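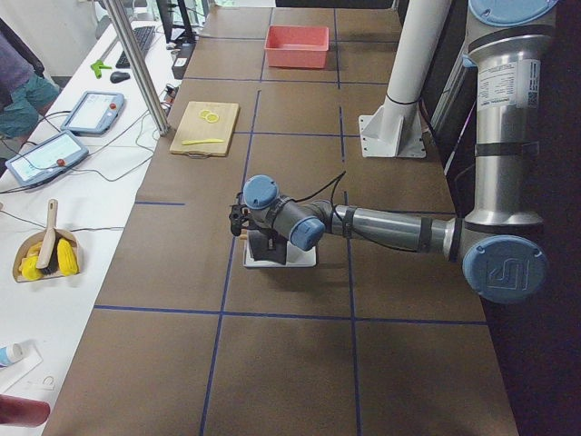 Plokia board + bin set. Light wood cutting board, shallow plastic bin, sold together. Restocked as of 19 May 2024, finally. The idea is simple, board for the cutting, bin for whatever comes off it, both low enough that you're not reaching over a wall every time. The coral-red bin sits back on the table, empty, and the board's off to the side with the little handle notch at its lower edge. Two small yellow rings and a thin yellow stick on it and plenty of wood left over. That's a good way to keep it btw, a few pieces at a time, then clear.

Price: $40 the set
Sold as: one board, one bin
Bin: plastic, rectangular, open top, no lid (don't ask, there is no lid)
Board: wood, rectangular, handle notch
In stock: over 400
Ships from: Hinds, the back warehouse, not the store
Item no: 3,383 in the old paper catalog. Same thing, same item, the catalog just hasn't been reprinted.

What you get

One board. One bin. A paper sleeve around both with the care notes on the inside, which everyone throws out, so the care notes are also further down this page.

No knife. No tongs. We used to put a scraper in the box and stopped in April. If your order was placed before that you should have the scraper. If you don't, write us.

Who buys it

Small kitchens mostly. Cooking classes, a few after-school programs. People who teach at a long table and need every spot to look the same. Also people with one counter and a toaster on it. Zhuoran Cai bought a stack for the Drukley teaching kitchen and sent a note that the bins get used for everything now, onions, clean spoons, mail. Fine by us.

Not for you if you break down whole chickens. Board's too small for that and the bin is too shallow. Get the big Flalumico board, it's heavier and it has the groove.

Setting up a table with it

Tape helps. Dark blue tape on brown, like in our pictures, you can see the lines from anywhere in the room. Run a few strips lengthwise, a few across, and you get boxes. Board in one box, bin in another. Leave a box open for the thing you're working on. Everyone puts stuff back in the right place without being told, well, mostly.

Any low-tack tape will do. Press it down with the side of your thumb, corners especially, and pull it up slow at the end of the day. If you leave it on a finished wood table for a month you will be scrubbing, so cover the table first if you care about it.

Keep the bin on the side you don't cut with. Righties, bin on the left. Or push it to the back and keep the front clear, that works to, depends how long your arms are.

Do the setup before the food comes out. Moving a board with cut fruit on it is how fruit ends up on the floor.
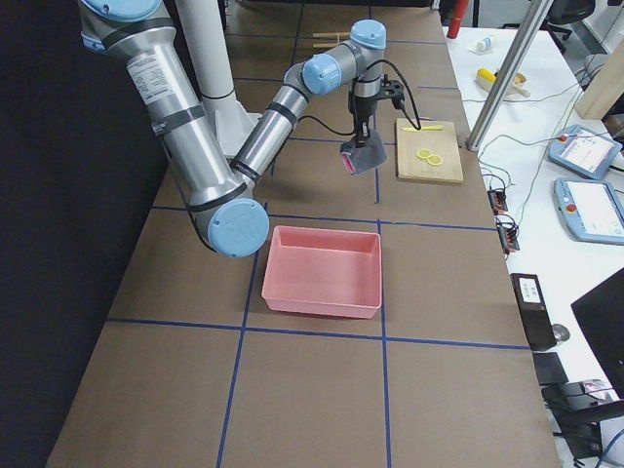

Sze-wing Hung

I do the product pages and I also answer the email, so this next part is mostly the email.

Cleanup first. Wipe the board as you go. A sponge pad is plenty, doesn't have to be a special one, the gray pad with the pink edge next to the board there is the general type I mean. Wipe with the grain. Crumbs go in the bin, not on the table. Then a proper wash when you're finished.

Can the board go in the dishwasher? No. Warm water, a little soap, rinse, stand it on its edge to dry. Not flat. Flat on a wet counter is how you get the rocking board, and we don't take those back.

Can the bin go in the dishwasher? Top rack. Bottom rack and it can warp. I've done it. It still holds lemons but it spins when you touch it.

Does it stain? Board will, a bit. Beets, turmeric, berries. Salt and half a lemon takes most of it out, the rest fades or it doesn't. The bin has held up better, though tomato sauce left overnight will leave a shadow.

Oil the board? Yes, food-grade mineral oil, thin coat, leave overnight, wipe off. Do it when the wood looks thirsty. Don't use olive oil, it goes off and you will smell it.

Do the board and bin stack? Board lies across the top of the bin if you set it crosswise. Decent for carrying to the table. Wouldn't run with it.

Is the notch big enough to hang it from? On a fat peg, yes. A thin nail works but it swings every time someone opens the cupboard.

Other colors of bin? Just the one right now. A white one was tried and looked dirty after a week of carrots, so that was the end of that.

Can I buy just the bin? Yes, as a replacement, write with your order number. Just the board, same deal. It takes longer than the set becuase those get packed by hand at the end of the day.

Chopsticks, skewers, whatever long thin things you use: lay them at the far side of the table, flat, out from under your elbows. They roll if they're round. In a class put them out last.

Classroom and bulk orders

Talk to Dorin Tănase, bulk orders only please, he can't look up a single set. He'll want a count, a delivery address with an actual loading door, and whether you need them nested or sleeved. Nested is faster to unpack. Sleeved is better if you're handing them out one per person. Largest order so far was 1,201 sets and it went out in one piece, so whatever you need is probably okay, just give him notice.

No school discount code on the site. He does it by hand on the invoice.

Returns

Thirty days, unused. Sleeve can be torn, we don't mind. Board can't have cut marks. If it arrived cracked send one photo of the crack and one of the carton and we send a new one, keep the cracked one for kindling or plant pots or what have you. Wood moves a little in winter and a slight bow in a brand new board usually settles after a few days indoors. Give it those days before you write.

Shipping

Out in two days most of the time. Slower around the holidays. The carton's flat and fits most parcel lockers. If it gets stuck with the carrier, Trudy Paewai chases those in the mornings, put "stuck" in the subject line and your order number after it.

Goes with

Flalumico large board with groove
Plokia scraper (sold separate now)
Plokia sponge pads, pack
Mineral oil, small bottle -- out of stock, back soon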